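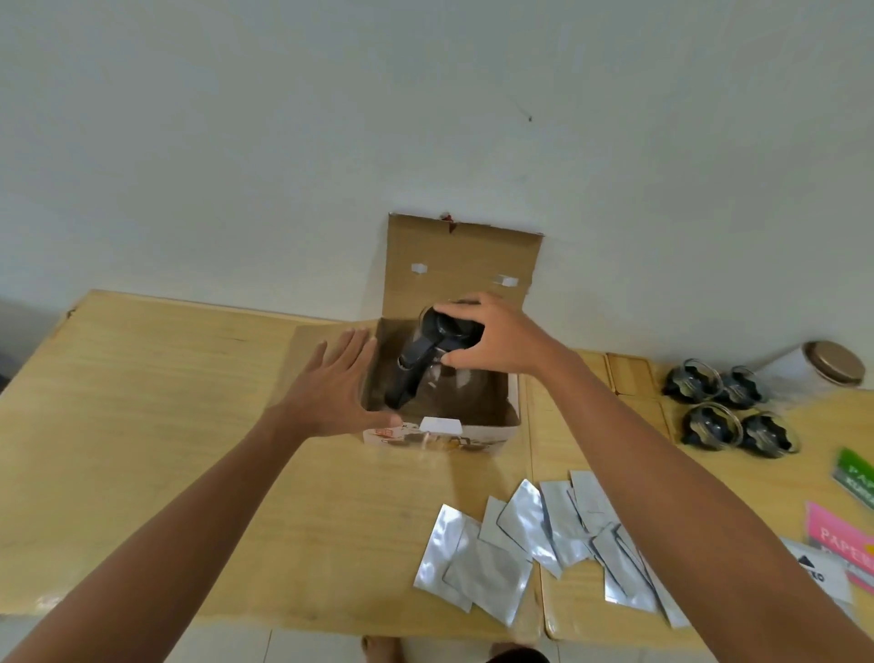
Photo: R. Harb / Urkesby Dye Workshop

Jun 21, 2021
Rania Harb

Batch 284. Madder on wool, for the Clermont order, third attempt at a red that everyone else seems to get by accident.

For anyone picking this up cold: Clermont want a curtain-weight wool in what their letter calls "an honest brick". They have since sent a brick. It is a perfectly ordinary brick, rather browner on one side than the other, and it lives on the windowsill with a label on it so that it doesn't get used to prop the yard door again. We are matching the redder side.

Materials. Hattar two-ply, undyed, 400 g in four skeins, tied loosely in figures of eight. The last lot was tied too tightly (my knots, I admit it) and came out with pale bands like a garden snail. Madder from the older sack, ground twice. The newer sack smells better and dyes worse, and I have given up trying to reason with it.

Scour. Long soak, mild soap, two rinses. More grease than I expected for yarn sold as ready to dye. The phrase clearly means something different at the mill. Water off the first soak was the colour of weak tea, so I did the whole thing again and lost most of the morning to it.

Mordant. Alum at the usual strength with a little cream of tartar. Brought up slowly and held at 85 degrees for an hour, then left to cool in the pot. I did not poke it. The notes for 283 say "turned frequently", in my handwriting, and the yarn from 283 is now mostly felt. We could sell it as a doormat.

Water. I keep coming back to this. Our tap water at Urkesby is hard enough to stand a spoon in, which is supposed to be good news for madder, as it likes a bit of chalk. Every book says to add chalk if your water is soft. No book says what to do if your water is already halfway to being a cliff. For 282 I added chalk anyway, out of obedience, and got a purplish red that would have done nicely for a bishop. For 283 I used rainwater from the butt and got orange. This time the bath was half tap and half rain, strained through an old pillowcase to keep the wildlife out.

Test strip on the mixed bath read 7. I did a second one and it read the same, so either the water is neutral or the strips are past it. They have been in the drawer since November with the lid off. Will buy new ones before believing anything.

Dye bath. Madder soaked overnight in warm water, then tipped in with everything, roots and all, in a muslin bag. The bag burst. It always does, and I always write down that we need a stronger bag. WE NEED A STRONGER BAG. Bits in the yarn will shake out once it is dry, and the ones that don't can be described as rustic.

Heating. The Ekar ring has two settings, which are off and furious. To keep the bath from racing I started it low in the pan and topped up from the kettle as it went. The kettle box is open on the tables with its lid flap back against the wall, all orange and brown printing on a white front, with little kettles drawn in outline along the bottom. It is the most cheerful object in the building, and I include the staff.

The topping up worked better than the ring did. Adding hot water a jug at a time, I could creep the temperature up over two hours and stop well before the point where the browns come out of the root and everything turns to gravy. That is what did for 281, I am fairly sure. I went to answer the phone, it was a man about the gutters, and by the time he had finished with the gutters we had gravy.

Colour off the bath. Wet, it looked like tomato soup, and I was gloomy about it. Rinsed, it looked like better tomato soup. First skein is nearly dry as I write and has dropped to a proper warm red with a touch of brown in it. Held against the brick it is a shade too bright. Held against the brick by the back door, where the light is worse, it is perfect. I would like Clermont to hang their curtains by our back door.

A spoonful of iron water would bring it down. I know this. I also know what happened the last time somebody put in a spoonful of iron water, which is that the spoon was a ladle. If I do it, it will be on one skein, in the small pan, with the ladle locked in the van.

Afterbath. Kept the liquor. There is plenty left in it and I would expect a decent coral from a second go, then a pink, then something the colour of a plaster. Bucket is under the bench with a lid on and a note saying what it is. Please read the note. The weld bath went down the sink last month because it "looked finished", and it had cost more than the sink.

Fastness. Snipped lengths from the first skein and taped them to card. One half is in the window under foil and the other half is in the sun, next to the brick. Another bit is going through a wash with my own socks, which are white at present. If I come in wearing pink socks we can call that a result and write it up.

To do:
New test strips.
Stronger bag (see above, and see every entry before that).
Ask Hattar what they think "ready to dye" means, politely.
Re-tie the remaining skeins. Someone other than me to check the knots.
Write to Clermont and find out whether the curtains face south. If they do, the whole conversation about brick is going to be a different one by next summer, and I would like that in writing before they pay.
Scrub the big pan. There is a red tidemark in it that I have stopped seeing and visitors haven't.

Later. Second skein is dry and is not the same red as the first. Same bath, same pot, same everything. It was at the bottom, so it may have sat in the madder that came out of the bag. It is closer to the brick than the first one, annoyingly. Have put both on the windowsill and gone to look at the gutters.

Recent entries
Batch 283: orange, and a doormat
Batch 282: too much chalk
Weld, and where it went
Walnut husks: gloves next time
Moths: a truce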